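Usley's new result got less applause than it deserved, probably because it is embarrassing. The group trained one laundry policy on 3,000 demonstrations from a spotless lab table and a second on 240 collected in people's bedrooms with hand-held grippers. The small set won in homes the robot had never visited. The big set won on the spotless table, so anyone who lives on a spotless table is in excellent hands.

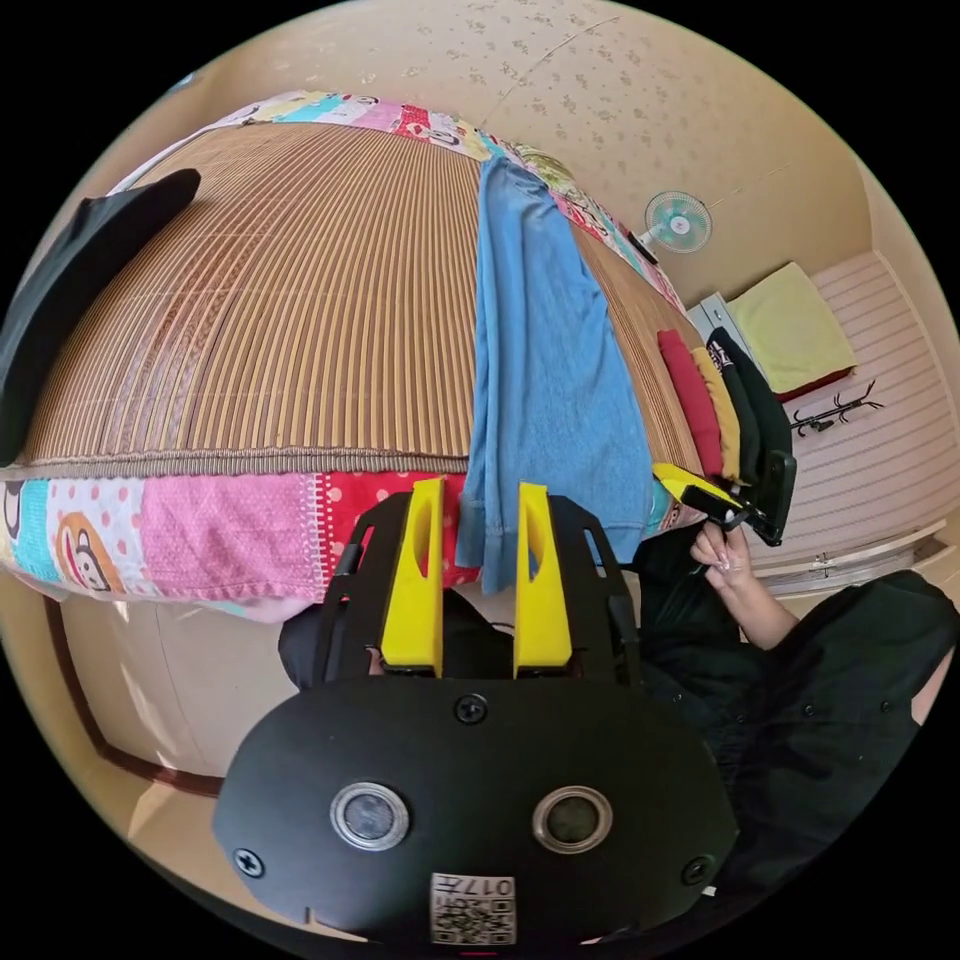
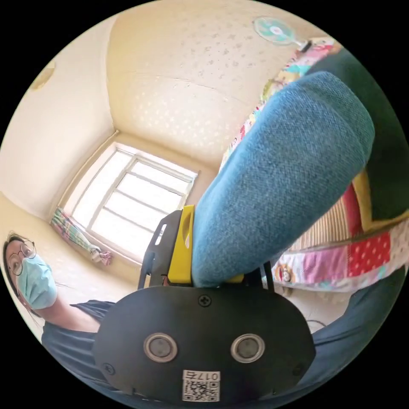
Handheld collection, around a bed with a patchwork quilt.

Ragnvald Haugland, who reviewed the Stikia benchmark last October, complains that 2 test homes are too few to crow about. He's right, and I still think he's missing the point. Brarnik spent years making its lab data cleaner, and every improvement took it a little further from anybody's actual sheets. Cloth is rude. It sags, it bunches, and it hides its own corners.

My one gripe is with the paper's failure table, which lumps "dropped" together with "never picked up." Those are different sins. Christodoulou split them in its own report, and I'd like to see Usley do the same before someone puts the headline number on a slide.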